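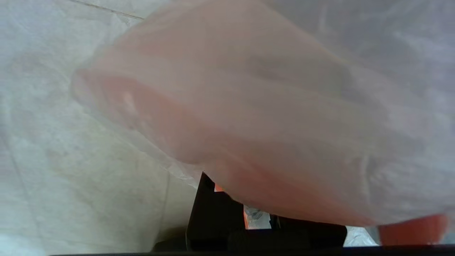
May, by the Ghumman test kitchen desk

Teaching by hand is slow, sociable work, and at Trikholm they wouldn't have it any other way. You hold the Wodex controls, you steer the arm, and it keeps a record of everything you did — the dithering included. Thin plastic is the hardest lesson, I was told over a very good coffee, and I believe it. A milky bag with something big and pink inside creases whichever way it likes, and with the film hanging right over the black gripper you have to feel your way in. My teacher had recorded 452 tries at bags. I managed 12 before lunch, and she kindly kept 2 of them!

Comments

Skarkosar: Lovely piece. My first day on the controls I squeezed everything far too hard.

tilefan31: Do left-handed people teach it differently? I'd love to know.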